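Home | Shop | News | Press | Contact

FOR IMMEDIATE RELEASE
December 25, 2025

Larkeo will ship your order in a box that's been around the block

Hi from the packing table! I run Larkeo, a small mail-order shop for stationery and craft supplies, and I'm really happy to share this one. Starting in February, every order we send out will go in a reused cardboard box unless you ask us for a new one. We're calling the program Second Trip.

We've been trying it on the quiet since the fall, and 300 orders have gone out this way so far. Our neighbors at Bellum and Dristov save their empties for us (thank you both, the stack by my door is getting tall!) and I sort them by size, patch the weak spots with clear tape and cut up the worst ones for padding. A torn flap makes a very good stiffener for a small parcel, and I've gotten a little obsessed with finding the right scrap for the right package.
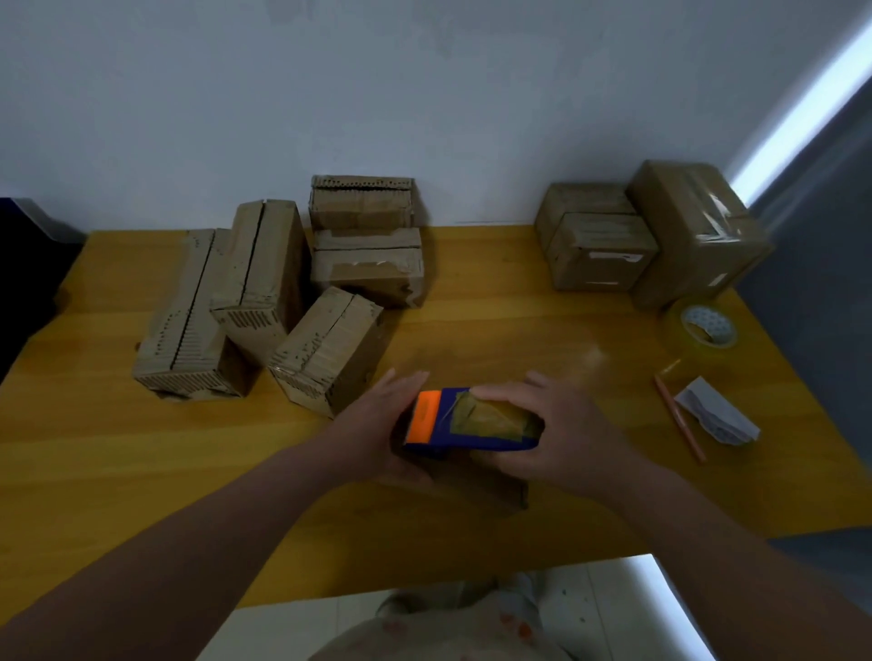 So yes, your box may look a bit rough. It might have old tape on it, or a frayed edge, or a corner that's seen better days. What's inside gets wrapped the same way it always has, and if anything shows up damaged we'll replace it, same as before. Just write to us within 24 days of delivery.

Sending a gift? Tick "new box please" at checkout and that's what you'll get, no extra charge.

We're also taking boxes back. Bring 3 or more clean ones to our counter on Liew Street and I'll knock a dollar off whatever you're buying that day. Small sizes are what I run out of first, so those are extra welcome! Please no food boxes, and please leave them flat if you can. The first 100 people who drop some off will get a sheet of our new mailing labels too.

Press questions, samples and box offers can all go through the contact page. I read everything myself, usually in the evening.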